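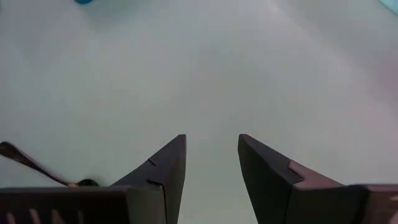
*Item 2: the pale surface, smooth and matte, no markings.*

**Plukska, back room: notes from the February get-together**

I took the minutes again, so forgive the spelling. We started at 10.15, once the kettle had been found.

**1. Last time's notes**
Agreed, with one fix. The Garnorier invoice was £334 and I'd put £343. Sorry! Changed in the master copy.

**2. Surfaces**
This took up most of the morning. We all like a plain, pale surface with nothing printed on it, and I said my bit about how restful it is after that awful speckled stuff (I do go on, I know). The sticking point was what to call the colour. I said light grey, two of us said mint, and somebody held out for lavender. We've put "pale, colour to be confirmed" on the order sheet and I'll ask Garnorier for their proper shade card before we buy any more.

Matte stays. The glossy sample from Plitness went round the table and came back covered in thumbprints, so that's going back in its box.

**3. Money**
We've got £852 in the pot. Plitness want £100 up front for the next lot of samples and Ren would do much the same for £98, but Ren's delivery is slower. We went round in circles on this one and settled on Ren, as we're in no rush.

**4. Tidying**
The shelf by the door is still a disgrace. Old samples to be sorted into keep and chuck before next time, please, and label the keeps on the back with a pencil – the pen came straight through last year.

**5. Anything else**
Biscuits are running low. I'll bring some.

**To do**
- Shade card from Garnorier (me)
- Order with Ren (me again)
- Shelf (everyone)

Finished at 11.50. Next one in March, same room.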